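Ornberg Low Cabinet, black
Sold by Nartey Home, Zernville

Back in stock as of November. Small batch again, so dont wait on it.

Plain black storage for a hallway or den. Comes flat, goes together in an evening — two people is easier. Screwdriver not included. 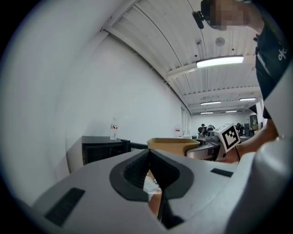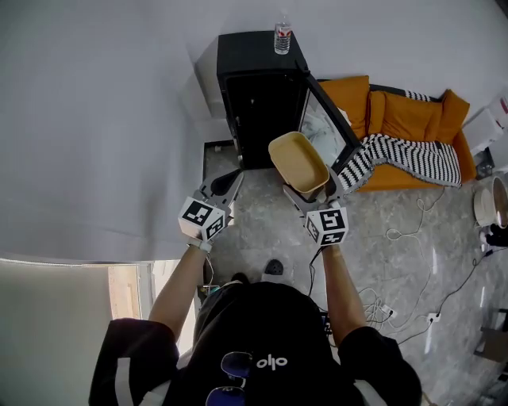
Second photo: a black cabinet, from overhead.

What you get
2 doors, soft close
2 shelves, adjustable
Back panel with cable hole
Wall strap and screws. Use the strap, please, esp. with kids

Holds up to 70 lb on top. More than that and the doors start to rub.

Finish is matte. Shows dust, wipes off with a damp cloth. No spray polish, it leaves streaks that wont come out.

Delivery
Free in Zernville and Nudthorpe. Everywhere else, quoted at checkout. Driver leaves it at the door — no stairs.

Returns
Unbuilt only, in the orignal carton. Missing hardware? Email Jocelyn Manalo at the parts desk with your order number and the bag letter. Usually ships next morning.

Also in this line: Ornberg Tall, Ornberg Bench (sold out)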